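Teleoperation Bay Walk-Through: Checklist and Comments

Site: Plakville, ground floor demonstration room
Area covered: two-arm demonstration work (remote control and hand guiding), furniture tasks
Checked by: Segundo Sánchez
Comments reviewed by: Archie Cowie
Month: October
Start of walk-through: 8:40 a.m.

Marks used: OK = meets the rule. FIX = correct before the next session. WATCH = allowed to run, look again at the next walk-through. N/A = does not apply to this room.

Section 1. Before power is turned on

1.1 Emergency stop at operator station within reach of a seated operator. OK
1.2 Second emergency stop at the spotter position. OK
Comment: The spotter button was moved to the short post by the door after the last walk-through. Reach is good from a standing position. It can't be reached from the stool, so the stool has been taken out.
1.3 Both stops tested and logged today. OK
1.4 Arm joints free of tape, string and leftover packing. OK
1.5 Finger joints move freely by hand with power off. WATCH
Comment: One finger on the right hand is stiffer than the others near the end of its travel. It opens and closes fully. Cowie wants it checked again before any task that needs a pinch grip.
1.6 Wrist fasteners checked with the torque driver. OK
1.7 Wrist labels in place on both sides. OK

Section 2. Operator station (remote control)

2.1 Operator has completed the Doso handset course and signed the sheet. OK
2.2 Handset straps not frayed. FIX
Comment: Left strap is coming apart at the buckle. Spare is in the drawer. Swap it and throw the old one away — it has been put back in the drawer once already.
2.3 Dead-man pedal stops both arms when released. OK
Comment: Tested three times with the arms raised and three times with the arms at table height. Both arms stopped each time.
2.4 Speed limit set to training level. OK
2.5 Video delay checked before the session. OK
Comment: Write the reading on the sheet. A tick mark tells the next operator nothing.
2.6 Operator knows the spoken stop word and the spotter has repeated it back. OK
2.7 Operator break taken after each block of 18 demonstrations. WATCH
Comment: The log shows two blocks run together in the morning. The operator said the second one was going well. The break still applies.

Section 3. Hand guiding

3.1 Free-drive mode on one arm at a time. OK
3.2 Person guiding stands outside the swing of the other arm. OK
3.3 No loose sleeves, lanyards or rings. FIX
Comment: One lanyard worn during setup. Removed when asked. Put the hook back up by the door so people have somewhere to hang them.
3.4 Guide holds the forearm, never the fingers. OK
3.5 Free-drive turned off before the guide lets go. OK
Comment: Segundo asked for this to be shown twice. The first time the guide let go slightly early and the arm sagged a little. The second time was correct. Add this to the opening talk for new people.

Section 4. Recording and task records

4.1 Task name and start position written down before recording. OK
4.2 Failed tries kept and marked as failed. OK
Comment: Eleven failed tries from the tray task had no reason given. "Slipped," "missed" or "stopped by operator" is enough.
4.3 Demonstration count matches the log. OK
Comment: 216 demonstrations logged for the table task. The target is 2,000. At the present pace the room will be needed longer than booked, and Cowie will speak to the Cerkon office about that. Do not raise the arm speed to make up the difference.
4.4 Storage drive has space for the full session. OK

Section 5. Furniture tasks, two arms

5.1 Table on the approved list for this room. OK
Comment: Approved for gripping at the edge with both hands. Do not substitute the heavier Cieślak bench without a new sign-off.
5.2 Nothing left on the tabletop before the grip. OK
5.3 Both hands take hold of the same edge, spaced evenly. OK
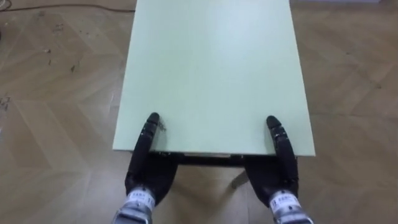 Reading time: 5 minutes

Comment on 5.3: Good grip position. Fingers are over the top surface close to the near edge, with the palms below it, and the two hands are well apart. Operators who start with the hands close together tend to twist the table on the first pull, so use this spacing as the start position for new operators. The left finger is set slightly farther in than the right. That is within what we allow, but even them up before a long move.

5.4 Fingers clear of the underside frame and leg before closing. WATCH
Comment: It is dark under the near edge and the operator can't see much of the frame or leg from above. The spotter should call "clear" from the side before the fingers close. Add the call to the task card.
5.5 Grip force at the training setting. OK
5.6 Table moved only after the spotter answers. OK
5.7 Operator lowers the arms and opens the hands fully before backing away. OK
Comment: Watch for a finger still hooked on the top as the arm drops. If it happens, stop, raise, open again. Do not pull through.

Section 6. Floor and surroundings

6.1 Floor swept in the work area. FIX
Comment: Small dark specks and debris on the parquet to the left of the table. Sweep before every session and again after lunch.
6.2 Floor surface sound. WATCH
Comment: Wear and scuffs, mostly on the left side. No raised planks found on foot. The V pattern has a lot of seams, so run a palm over any spot where a table leg catches.
6.3 Cables off the travel path. FIX
Comment: Thin black cable lying on the floor past the left side of the table, curving in toward it. Reroute along the wall or put a cover over it. Until that is done, no moves to the left.
6.4 Even light on the tabletop, no glare in the operator's view. OK
Comment: A slightly brighter band across the top but the edges are easy to make out. Leave the lights as they are.
6.5 Visitors behind the yellow line. N/A
Comment: No visitors today.

Section 7. Shutdown

7.1 Arms parked and hands open. OK
7.2 Power off at the wall, key returned to the box. OK
7.3 Handsets wiped down and put on charge. OK
7.4 Faults written in the book, even if fixed during the session. FIX
Comment: The pedal connector was reseated during the session and there was no entry. Entry made at the end of the walk-through.

Items to close before the next session

2.2 Replace left handset strap — Sánchez
3.3 Refit lanyard hook — Sánchez
6.1 Sweep left side of work area — operator on shift
6.3 Reroute or cover floor cable — Cowie
7.4 Fault book reminder at opening talk — Cowie

Items marked WATCH (1.5, 2.7, 5.4, 6.2) carry over to the next sheet. Copy the comments across in full.

Reviewer's note (A. Cowie): Agree with all marks. On 5.4, I would like the "clear" call used for every two-arm task in the room, including the tray. On 6.3, the cover strip is ordered. If it has not come by the next session, tape the cable down along its full length and keep the no-left-moves rule in place. Sheet to be filed in the blue binder with the signed handset forms.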